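Janvier 2025 – table Talum, plateau en bois clair, version 3 places de travail

J'avais besoin d'une grande table pour l'atelier, quelque chose où l'on puisse s'étaler sans pousser les affaires du voisin. Je l'ai commandée chez Durkgate pour 258 euros, livraison comprise, et franchement je suis ravie !

Le plateau d'abord : un bois clair, très doux à l'œil, qui change vraiment la pièce (l'ancien était gris foncé, on y perdait toutes les petites vis). Les pièces noires s'y repèrent d'un coup d'œil, et le soir, sous la lampe, c'est un vrai confort. Côté montage, comptez une petite heure à deux. La notice est correcte, sauf l'étape des traverses où le schéma est à l'envers – Rostam Ghorbani et moi avons dû tout redévisser, mais bon.

Depuis juin, elle ne bouge pas d'un poil, même quand on s'y appuie des deux coudes. Seul regret, les patins livrés avec : trop durs, ils glissent sur le carrelage. Je les ai remplacés par du feutre.

À ce prix-là, je la reprendrais demain, et je lorgne déjà le caisson assorti.

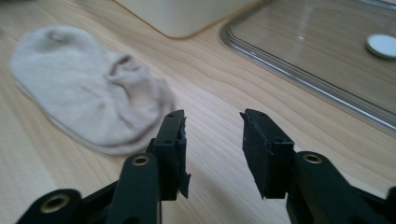
**Dymphna Ó Dálaigh**

Entretien : chiffon humide, puis chiffon sec.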